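3. 方法

3.1 調査の対象

本研究では、共用の遊び場における玩具の片付けについて、収納容器の形状と玩具の置かれ方との関係を調べた。対象としたのは、Midutham児童館の遊戯室で日常的に使われている小型の玩具である。動物の形をしたものを中心に、乗り物、積み木、形の定まらない柔らかい玩具を加え、大きさは大人の片手で持てる範囲にそろえた。音の出る玩具と電池を用いる玩具は、扱い方が他と異なるため対象から外した。

先行する報告(Yuan・Cao)では、棚への片付けと箱への片付けが比較され、箱では出し入れの手間が小さい反面、目的の玩具を探す時間が延びるとされた。ただし同報告の箱は深さのある蓋付きのもので、内部の玩具は互いに重なっていた。浅く開いた容器に少数の玩具を入れる場合については検討されていない。著者らの関心はこの点にある。

3.2 容器と作業台

容器には、上部の開いたプラスチック製の箱を用いた。予備調査の段階では布製の袋とかごも候補としたが、袋は口が閉じやすく、かごは細い脚や尾が編み目に掛かることがあったため採用しなかった。箱は白い天板の台に置き、長辺を手前から奥へ向けた。この向きでは手前の辺が短くなり、左右どちらの手からも箱の中ほどまで届きやすい。配置を図2に示す。

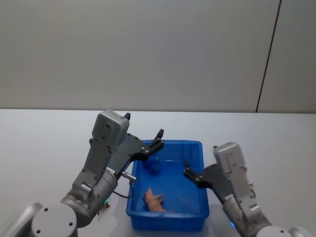

図2 台上の青い箱と、左側に入れられた2点の玩具。手前は黄褐色の動物形、奥は濃い青色の丸みのあるもの。

図2では、動物形の玩具は横倒しになり、頭の側が箱の奥を向いている。尾は手前の縁の内側に沿って右へ伸びる。奥のものは箱と色が近く、輪郭を見分けにくい。底面は中央から右にかけて大きく空いており、2点の間にも隙間がある。以下では、このように玩具どうしが接していない状態を「離置」、一部でも接している状態を「接置」、一方が他方の上に載る状態を「重置」と呼ぶ。

3.3 記録の手順

記録は3月に行い、400件の配置を得た。このうち箱の縁から玩具が外へはみ出していたもの、および記録用紙に記入漏れのあったものを除き、362件を分析に用いた。各配置について、玩具の種類、向き、箱の内壁との接触の有無、上記の3区分のいずれに当たるかを記入した。向きは、立っている、横倒し、裏返しのいずれかとし、上下の区別がない玩具では記入を省いた。

区分の判定はFuとDuが別々に行い、一致しなかったものは両名の協議によって決めた。判断が分かれやすかったのは、尾や耳のような細い部分だけが隣の玩具に近づいている場合である。接触が確かめられないときは離置として扱うこととし、この規則を記録用紙の欄外に加えた。

3.4 色についての扱い

玩具と箱の色の近さは、当初の計画では記録項目に含めていなかった。予備調査で、箱と同系色の玩具が取り出されずに残る例がみられたことから、本調査では「箱と同系色」「それ以外」の2区分を設けた。図2の奥の玩具は前者、手前の玩具は後者に当たる。明るさや光沢の違いまでは区分していない。底面に映る光の影響を一定に保つことが難しく、測定値として扱うには無理があると判断した。

なお、箱の色そのものを変えた比較は行っていない。児童館では同じ箱が複数の部屋で使われており、色を部屋ごとに分けると、子どもが箱の色を部屋の目印として覚える可能性があった。この点の扱いについては5節で改めて述べる。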